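How Do You Teach a Robot to Push a Block?

A robot arm doesn't know what you want it to do. Somebody has to tell it or show it. For many jobs, showing is easier.

Think about learning to tie your shoes. A grown-up may have put their hands over yours and moved your fingers through the loops. You can teach some robots in the same way. The teacher holds the arm and moves it gently while the robot keeps track of how each joint bends. Joints are the places where the arm can turn, like your elbow and your wrist.

The other way is remote control. The teacher sits a little way off and uses a joystick or a game controller. When the teacher pushes the stick left, the arm goes left.
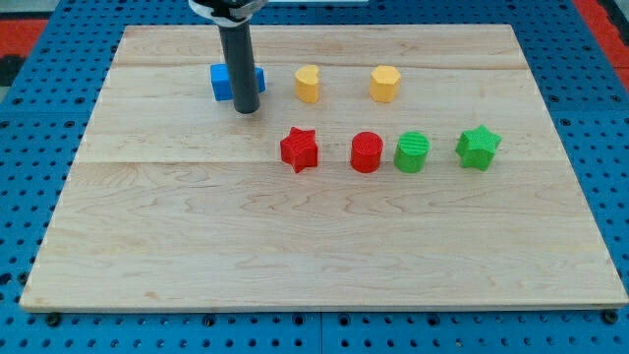 Pushing is a good first lesson for a robot. To pick something up, a robot needs fingers that open and close. To push, it only needs something like a stick. A plain gray rod pointing straight down will do, and the teacher can steer it up to a blue block, a red star or a green cylinder and slide that piece over the board. Different shapes are useful in a lesson like this. A cylinder has a smooth round side, but a star has points, and a push on one point can make the whole star spin.

Each time the teacher does the job from start to finish, it is called a demonstration. Rebecca Villa teaches robots at a lab in Gundton. She gave her robot 3,409 demonstrations of pushing, and it took her until July. She rests her hands after every 13 tries.

Why so many? If the robot saw only one, it might copy that one exactly, even when the block was in a new place. It needs to see pushes that start from the left, from the right and from far away. It also helps to see a teacher miss and then fix the mistake.

After that, the computer looks for patterns in all the demonstrations. Then the teacher lets go of the controls and the robot tries by itself. If it keeps getting stuck in one corner, the teacher goes back and shows it more pushes in that corner.

Words to know

Demonstration: showing how a job is done.
Joint: a place where an arm can bend or turn.
Remote control: moving a machine without touching it.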